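Water Use in Home Laundry: A Study of Student Apartments in Andier

Student: Siu-fong Chuang
Course project, final report
12/29/22

1. Why I chose this topic

When I moved to the Plutow Street apartments, the first thing that surprised me was the water bill. In my family home my mother washed clothes two times a week, and we were five people. In the apartment we are three people and the washing machine is running nearly every evening. I wanted to know if we use more water than is needed, and if a small change of habit can make a difference.

The teacher asked us to pick a subject from daily life which we can measure with simple tools. Laundry is good for this, because the machine has a clear start and a clear end, and the water meter is in the hallway where everyone can read it.

2. Method

I asked seven apartments in the same building to take part. All of them have the same model of machine, so I did not need to correct for the type. Each apartment got a paper sheet, taped on the wall near the machine. For every wash the person wrote the program, the weight of the dry clothes, and the meter number before and after. For the weight we used a hanging scale of the kind people use for suitcases.

The measuring period was in November. In the first half the apartments washed in their usual way. In the second half I asked them to follow three rules: wait until the drum is full, use the short program for clothes which are only a little worn, and do not choose the extra rinse.

Some sheets had mistakes. In two cases the meter number after the wash was lower than the number before, which is not possible, so I removed these lines. One apartment forgot the weight for several days. I kept their water numbers but did not use them in the part about weight.

3. Results

The usual way of washing used 1,721 liters more in total than the second way. I expected a difference, but a smaller one. Most of it came from the first rule. In the first half many people started the machine with only a few shirts inside, often because they needed one thing for the next day.

The short program gave less saving than I hoped. It uses less water for each wash, but two people said that they washed the same towels again because the smell was not good. I think this rule should be only for shirts and pants, and not for towels or bedding.

The extra rinse is a difficult question. One person has sensitive skin and did not want to leave it out. I agreed with her, and her apartment followed only two rules. Its numbers are still in the total -- I mention this so that the reader can judge.

4. White fabrics

White clothes and sheets need their own section. Many participants wash white things alone, and this makes small loads. From the sheets I saw that the white loads were almost 40 percent of all loads, but they were the lightest ones.

I made a small side test at home with old white cotton cloth from the Arnico shop. I cut it in pieces of the same size, put the same amount of tomato sauce on each piece, and washed them with different programs. Then I compared the pieces in daylight next to the window. 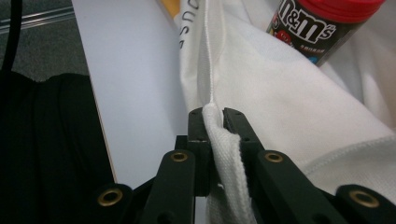
The longer program cleaned the stain better when the sauce had dried for one night. With fresh sauce I could not see a difference between the long and the short program. This means that it is better to rinse a stain quickly by hand under the faucet than to choose a longer program later. My hand rinse used less than one liter, measured with a kitchen jug.

I must say that this test is weak. I had only one kind of stain and one kind of cloth, and my eyes were the only instrument. A classmate, Man, suggested to use a light meter, but I could not borrow one in time.

5. Problems and what I would change

The biggest problem was that people knew they were measured. Maybe they were more careful already in the first half, and then the real difference is bigger than my result. Also the weather became colder during the month. People wore sweaters, and sweaters fill the drum faster than T-shirts. I did not think about this before I started.

Next time I would mix the order, so that some apartments begin with the rules and others begin with the usual way. I would also ask for the number of people sleeping in the apartment each night, since guests came in at least two of them.

6. Costs

I spent very little. The hanging scale belonged to my roommate, and the paper and tape were from the school. The cloth was the only thing I bought.

The full table with all loads is in the appendix, together with the empty sheet. Other students may copy the sheet and use it in their own building. I only ask that they add a column for the temperature, which is missing in mine.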